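Sokard Tenant File, reviewed after a year in a small housing office

By Mirsad Papadopoulos
October 2025

Our office manages 81 apartments in four buildings, most of them rented to households with vouchers. Until last year we kept tenant records in a spreadsheet, a filing cabinet and the memory of my colleague Mirsad Shehu. When the regional housing agency asked for inspection records in a standard format, we had to pick something better. We looked at Dikudar and Sokard and went with Sokard, mainly on price. We pay $1,393 a year for the plan with two office logins and unlimited read-only access for the owners.

Setup took longer than the sales page says. The import tool reads a spreadsheet, but it wants one row per lease, and ours had one row per apartment. I spent most of a week splitting rows by hand. After that the import went through in a few minutes and brought over 2,837 entries, counting old work orders. A handful of move-in dates came across with the day and month swapped. Check yours before you delete anything.

The part I use most is the recertification calendar. Each household has an income review date, and Sokard sends a notice at 120, 90 and 60 days. You can edit the wording of the notices, and you can print them for people who don't use email. Several of our older tenants don't. The printed version leaves room for a window envelope, and the address lines up correctly, something our old template never managed.

Inspections are done on a phone or tablet. You choose the unit, walk through the rooms and mark each item pass, fail or not checked. It works without a signal and uploads when you get back, so basements are no problem. The room list can be changed, but only for the whole building and not for a single apartment. In the Tomau building, two units have an extra half bath, and I have to put those notes under "Other."

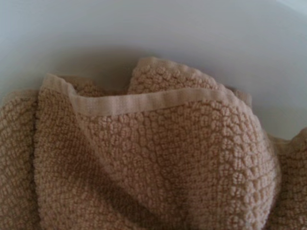 Work orders are the weaker half of the product. Tenants can send a request by text message, and it lands in the right unit's file nearly every time. The trouble starts with sorting. Sokard has only three priority levels, and you can't add your own, so a leaking shutoff valve and a sticking closet door can end up side by side in the same list. Attachments are limited to ten per request. They also can't be renamed, and after a few months you are looking at a column of numbers. I now type a short label in the comment box for each one, such as "tan towel, bunched up, white surface," so that a search will find it later. The search does cover comments, and it is fast.

Reports are fine. The vacancy report and the rent roll come out as PDF or spreadsheet. The agency accepted our inspection export on the first try in August. The owners' summary is one page and can't be changed, though our owners have not asked for more.

Support is by email only on our plan. Replies have come within one business day, usually from the same person, and the answers were specific. I asked for a per-unit room list in the spring and was told it was planned. It has not shown up yet.

Dikudar handles work orders better and has proper vendor accounts, but it charges by the unit and would have cost us more than twice as much. A manager I know at the Joseph Street co-op uses it and likes it. She has a full-time maintenance crew to keep busy, and we have one part-time man and a list of contractors.

Good: recertification notices, offline inspections, fast search, price.

Not so good: spreadsheet import, fixed priority levels, attachment names, no phone support.

We have renewed for a second year. An office with fewer than a hundred units and regular agency paperwork should get its money's worth. If most of your day goes to repairs, try the Dikudar demo first.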